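Re-weighting demonstrations by tracking confidence

Back in April I wrote that the kitchen-table policy had plateaued and that more data was not helping. I now think the second half of that was wrong, or at least badly stated. The extra data was fine on average. A small part of it was poisoning the rest.

The set stands at 1,945 demonstrations collected with hand-held grippers, each with a pose track recovered from the marker cubes. Our old filter was binary. If the track dropped out for more than a fixed number of frames, the demonstration was discarded, which left 1,564. Everything that survived was treated as equally good, including episodes where the pose had been interpolated through the part of the motion that matters most, the last few centimetres before the jaws close.

Piyumi Talukder suggested dropping the filter and weighting each action chunk by the marker solver's reprojection error instead. The weight is a plain exponential with a floor, normalised per batch. There is one temperature parameter, and we did not tune it much. Chunks with two or more markers visible per cube end up near full weight. Single-marker chunks fall off quickly, as the pose ambiguity is worst there.

We ran 200 evaluation trials per policy on the Flovlow bench, same seeds, same object set. The weighted policy was clearly better on two-handed lifts and indistinguishable from the baseline on single-handed placing. I had expected the opposite. Wouter Verstraete's explanation is that bimanual errors compound in the relative pose between the grippers, and I have no better one.
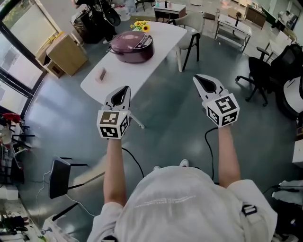 Does the weighting still help if the discarded episodes stay out? It helps less: on the filtered set alone we recovered around half of the improvement on lifts.

The remaining failures are mostly late grasps – the jaws arrive in the right place and close after the arm has begun to rise. I suspect latency matching between the gripper width signal and the pose track. Gijs Mulder is re-timing 321 episodes by hand to check.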